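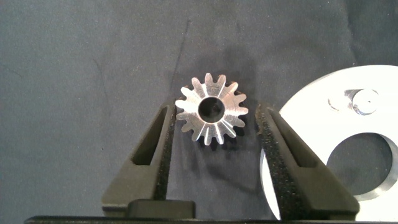

Is a hot spring day pass at Wanddale worth it if you only have one afternoon? I'd say go, as long as you get there before lunch and book the scrub ahead of time.

I've had a few of you ask me this since August, so I'm finally sitting down with a cup of tea to type it all out. Bear with me, this will be a long one!

2/ The bathhouse is up the hill from the old part of town, and the walk is steeper than the map lets on. Jericho and I took the little bus up (stop 6, right outside the bakery) and walked back down afterward, which I'd recommend to anybody with knees like mine.

3/ You pay at a wooden counter by the door and they hand you a robe, a towel and a wristband for your locker. Mine was 473 and Jericho's was 456, and somehow they were at opposite ends of the building. Bring your own flip-flops. They'll sell you a pair, but they're stiff as cardboard and I had a blister by the second pool.

4/ Now, the pools. There's a big warm one indoors that everyone starts in, a hotter one behind it with a low stone bench all the way round, and then the outdoor one, and oh my goodness, the outdoor one. It was drizzling when we went out and I just sat there up to my chin with rain on my forehead, happy as could be.

5/ The cold plunge I can't tell you much about. I put in one foot and took it right back out. Jericho did the whole thing twice and has mentioned it at every family dinner since.

6/ I booked the salt scrub with Leonora Abella, who has the gentlest voice and the strongest forearms I've ever met. She uses a coarse salt mixed with rosemary oil, and she asks first about shaving and sunburn — please tell the truth there, I fibbed a little about my shins and paid for it.

7/ After the scrub you get rinsed down with warm water, wrapped up in a sheet and left alone for a while. I fell asleep. I'm told I snored. My cousin Divina Maglaya was in the next room having her shoulders done and says she could hear me over the flute music.

8/ On the money side: the scrub and the day pass together came to 742 on the local price list, tea included. More than I usually spend on myself, I'll admit. But my elbows were soft for almost 6 days, and they haven't been soft since high school.

9/ They do push the products a bit at the end. I came home with a jar of the Tollinance body balm, which smells like oranges and goes on thick. Lovely on heels and hands. I would not put it on your face — I tried it one night and woke up shiny as a glazed donut with two new bumps on my chin.

10/ The café is small and fills up fast after one o'clock. Get the barley soup. Skip the green juice unless you really, truly love celery. The man at the next table, Mwangi, goes every month and told us the quiet hour is right after opening, when you can have the outdoor pool nearly to yourself.

11/ What I'd pack next time: flip-flops, a wide comb, a plain moisturizer, a hair tie you don't mind losing, and a dry pair of socks for the walk down. I forgot the socks and thought about them the entire way to the bus station.

12/ Somebody asked if it's all right to go alone. Sure it is! Half the people there were on their own with a book. I'm going back in the spring with Divina and trying the mud wrap, and I'll post about that one too if I can stay awake for it.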